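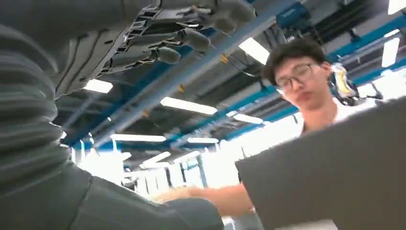

Scuffs on dark panels: what I'd skip and what I'd try

Gemunura Workshop Tips

Every dark gray lid, board and case cover gets marked sooner or later, and there is a whole shelf of bottles at the store promising to undo it. I have my doubts about most of them. The one I bought, Prornov restorer, made my test panel look great until the oily shine wore off. The scratches were still there in April.

Lift, don't slide. Big flat panels get most of their marks on the way to and from the bench. Hold yours with both hands and set it down on a folded towel. Cardboard is supposed to be just as good, but it holds grit.

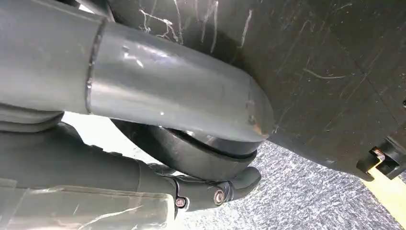

2 min read

Look before you rub. Thin white lines that branch off in odd directions are one problem, and faint diagonal streaks are another. Streaks may be only residue from whatever touched the panel last. Try a damp cloth with one drop of dish soap, then a dry cloth. If they fade, put the bottle back.

Pale specks: brush them off first with a soft paintbrush. Wiping straight over grit is a fine way to make new scratches.

White lines that catch a fingernail are staying. You can darken them with a matching marker, and it will look all right from across the room. Up close it looks like marker.

Toothpaste, baking soda, "magic" sponges: all mildly abrasive. On a matte finish they leave a shiny patch that bothers me more than the scratch did.

Clips and brackets along the edge: clean behind them with a dry cotton swab. I wouldn't pry one off just to get at some dust.

Fine sandpaper, 3,000 grit, gets recommended a lot. Maybe on gloss. Test it on the underside and be ready to dislike it.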